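3.2 Collecting the demonstrations

All demonstrations were collected with the hand-held gripper, no teleoperation. Same fingertips as on the arm, same link geometry, so the widths carry over directly. Four operators (first two had used the Tokness handle before, the others had not). Each got a short practice period, not recorded, then worked alone.

Target was 100 demonstrations per operator per table. We did not get there everywhere. The Curus set has the full 300 from three operators; the fourth, Mansa Antwi, joined late and her runs are kept as a held-out set. Numbers in the rest of the section are for the Curus set unless we say otherwise.

Tables were ordinary tables in ordinary homes. We asked the households to leave the usual things out and add items from our box only if the table was bare. Printed tablecloths were allowed. Early on, in May, Radek Slanina wanted plain cloths only, and the pilot policies trained on those runs did fine on plain cloth and badly on anything else. So: prints stay. Soft items stay too, pouches, plastic bags, bubble wrap. These are the hard ones. Clear film in particular, the depth estimate goes through it or lands somewhere in the middle.

Task wording was kept short. "Pick the pouch, put it in the free area." No instruction about which edge to grasp or which direction to come from. Operators were told to start with the jaws open and to hold still for a moment before the approach, this makes the trimming script much more reliable. If a grasp failed they could retry once without stopping the recording. Second failure, stop and start over.

Layout was changed between runs by hand. Not randomized by script as in our earlier work, it took too long and the operators hated it. Instead a simple rule: move the target every run, move at least two other things every fifth run. Bohumila Danko checked the layouts afterwards and found that one operator had mostly been sliding the target along the same edge. Those runs are in the set but down-weighted, see 3.4.
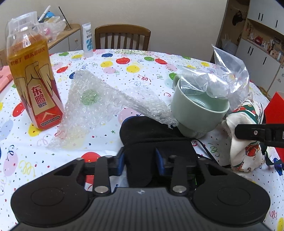 Figure 3. Approach to a soft black pouch on a printed tablecloth, jaws open.

Filtering was done in two passes. First pass automatic: tracking loss, jaw width out of range, recordings that end before the release. Second pass by eye, one reviewer per run, disagreements with the script went to Norbert Jelínek. After both passes 81 percent of the runs were left. Most of the loss was tracking, fast wrist turns close to the table mainly. Very few were thrown out for the grasp itsself.

Retries were kept. We went back and forth on this. The set was frozen on 6/15/19 and no runs were added or droped after that, all the policies in Section 4 use the same split.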